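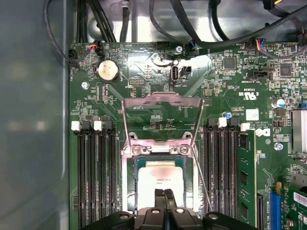

Thermal paste is the least glamorous thing we sell, and it accounts for most of the phone calls. Sirnix Gray is our own compound, mixed by Plastier and packed into a syringe by people with more patience than we have. It goes between the processor and the cooler, it carries heat from one to the other, and if you do the job properly you will never see it again. Before any of it goes on, the old stuff has to come off, and that includes the pinkish smudge you can see on the lid of the chip here. A smudge like that looks harmless. So does a hair in a sandwich. Wipe it away with a dry cloth first, then a little alcohol, then wait for the alcohol to leave.

Sirnix Gray Thermal Compound
Item 333
Syringe with cap, spreader and two lint-free wipes
Color: gray (we asked marketing for a better word and they went to lunch)
Electrically non-conductive
No cure time

What it's for

Desktop processors with a metal lid, small graphics chips, and the occasional game console belonging to somebody's nephew. It stays where you put it at normal working temperatures and doesn't run when the computer is stood upright. It is a paste and will behave like one. It won't hold a cooler in place, fill a gap you could post a letter through, or quiet a fan that is full of cat.

If you need something that sticks, you want Hondia thermal adhesive, item 31, and you want to be very sure about it. We get a steady trickle of mail from people who bought the adhesive by mistake and now own a processor and a heatsink that will be buried together.

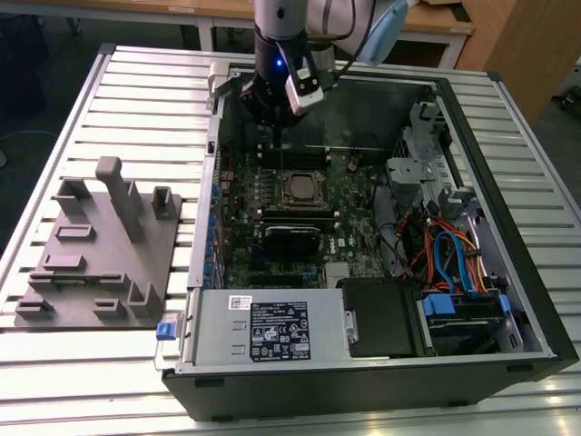
How much to use

Less than that. The usual advice is a grain of rice, which led Kuldeep Shukla on our phone desk to ask what kind of rice, and a long afternoon followed. We settled on a short-grain, uncooked. Put it in the middle of the lid and let the cooler press it flat. You can use the spreader if you like spreading things. Both methods have their believers and we sell to all of them.

Too little leaves dry patches. Too much squeezes out the sides and gets on everything, including your sleeve, your other sleeve and the phone you pick up to call us. Wipe off the extra before you power up.

Paste goes on the lid. It never goes in the socket. We would have thought this was obvious until April, when we opened a return.

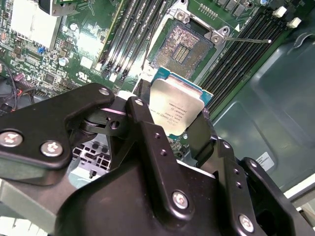
Processor and open socket. The silver side gets the paste; the gold-brown contacts get left alone.

Sizes and prices

Small syringe, good for a few computers: $10
Workshop tube, for repair counters and the hopeful: $31
Box of 100 single-use sachets: call for price, ask for Babita Lodhi

The sachets are popular with schools. They open along the dotted line in theory. Keep scissors handy.

Taking it off again

Run the computer for a few minutes so the paste softens, then shut down and unplug it. Twist the cooler gently before lifting. If it won't move, twist gently some more. Pulling straight up has been known to bring the processor along for the ride, and bent contacts are not covered by anybody's warranty, least of all ours. 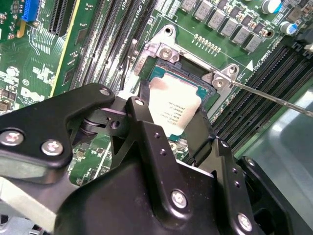

Silver processor seated in its metal retention frame.

Storage

Cap on, room temperature, away from the toothpaste. An unopened syringe keeps for years. An opened one keeps until you lose the cap, so call it a week.

What customers say

"Fan used to sound like a hair dryer. Now sounds like a hair dryer in the next room." Toshio Tsuchiya

"Does what it says. Got some on the dog." Jingyi Luo

"I bought the workshop tube for one computer. Please advise." Lavanya Krishnan

Also from us

Mittal cleaning fluid, lint-free wipes (large pack), replacement spreaders, replacement caps. We sell a lot of replacement caps.

Prices last checked March 6, 2003. Unopened syringes may be returned with a receipt.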